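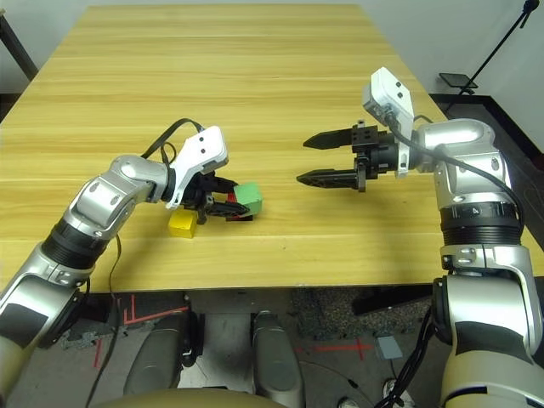

Colored blocks on the light wood table, Narwood room, June.

Notebook entry, 2:10 p.m. The block set was laid out for the Stokine sorting sheet. Green, yellow, red and black pieces are in use - the yellow cube sits apart from the others. The small red block is easily lost behind its neighbors and should be placed farther forward.

Sheet 187 is to be revised accordingly. Allow 3 minutes per layout. The tabletop is to be wiped before the next entry, and all pieces returned to the Plenex tray.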